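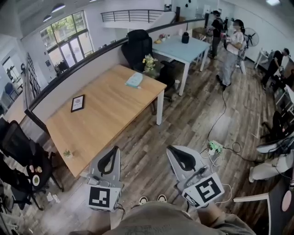 Renting a desk at Besetcombe: your questions

Last updated Jan 28, 2025

We get the same emails most weeks, so the replies have been gathered on one page. If your question is missing, write to the desk and Minoru Hayashi will answer it, probably while eating.

Where are you?

Upstairs at the old seed merchant's on Skellach Street, in Besetcombe. The door is green and looks like the door to a flat. The door next to it, which looks like the door to an office, is the door to a flat, and the man who lives there has been very patient with us.

Can I come and look round first?

Please do. Any weekday between ten and four. You don't need an appointment, but if you turn up at lunch you may be shown round by another member whose grasp of the prices is loose. The prices on this page win.

What does a desk cost?

A day is £16. A month is £180 for a shared desk and £260 for one you can leave your things on. Monthly members get 500 printed pages a month in black and white. Colour is extra, and the colour printer has moods.

Is there a contract?

One page, large type. A month's notice if you want to leave, and the same from us if we want you to. We have used our side of that once, over a drum practice pad.

Do I have to pay a deposit?

£20 for the key fob, returned when the fob is. People have sent us fobs from Lisbon and Hull. Both got their money.

What are the opening hours?

Day visitors: half past eight until six. Monthly members can come in whenever they like, up to eleven at night, when the alarm sets itself. It gives you a short warning in a very calm voice and then it stops being calm.

How fast is the internet?

Fast enough for video calls, big uploads and whatever it is the architects do. It is slower when the architects are doing it. There are sockets in the floor as well as on the walls, so bring a charger with a decent length of cable.

Where can I take phone calls?

Short ones at your desk, in a normal voice. Long ones in one of the 3 phone rooms, which can't be booked and have a limit of half an hour. If you find yourself saying "can everyone see my screen", you should be in a phone room already.

Can I book the meeting room?

Yes. It seats 8 and costs £12 an hour, or nothing for the first 5 hours each month if you're a monthly member. The booking system is called Wundari. We didn't name it and we can't explain the colours. Green means free, orange means taken, and purple has come up twice.

Please leave when your slot ends. The people hovering outside with laptops half open are not admiring the door.

Is there coffee?

There is a machine called Gilbert. Gilbert came with the lease and makes a good flat white if you press the button and then leave him alone. Pressing it again gives you two flat whites and one cup. Tea is in the tall cupboard. Oat milk is bought weekly and gone by the following morning, and we have given up looking into it.

May I bring food?

Yes, with one exception, and you know perfectly well it's fish. The fridge is emptied on the last working day of the month. Labels help. A label from last November does not help.

Can I bring my dog?

One dog in the building at a time, by arrangement. There is a calendar for it in Wundari, and it is by far the best kept of all our calendars.

Is the building accessible?

Partly, and we'd like you to know that before you travel. There is a lift, with a door 80 centimetres wide, and a step at the street entrance for which we have a ramp. Ring the bell marked "office" and somebody will bring it down. The accessible toilet is on our floor. The roof terrace has stairs only.

Can I park?

There are two spaces behind the building, both of which belong to the dentist. The car park on Mill Lane is a short walk and free after four. Bikes go in the yard, under cover. The code is in your welcome email, along with a small drawing by Valentin Guérin that shows how to lift the gate while turning the handle. It makes sense once you're standing there.

Can I have post sent to you?

Monthly members can use our address for letters and ordinary parcels. We'll sign for things. We won't sign for a sofa, and we'd rather not sign for anything else that needs two people and a trolley.

Who controls the heating?

The landlord does, from somewhere in Surrey. Keep a jumper at your desk.

How do I join?

Email the desk with your name, the date you'd like to start and which kind of desk you want. Minoru replies the same day if it's before three. Fobs are handed over in person, so come in daylight the first time. Green door.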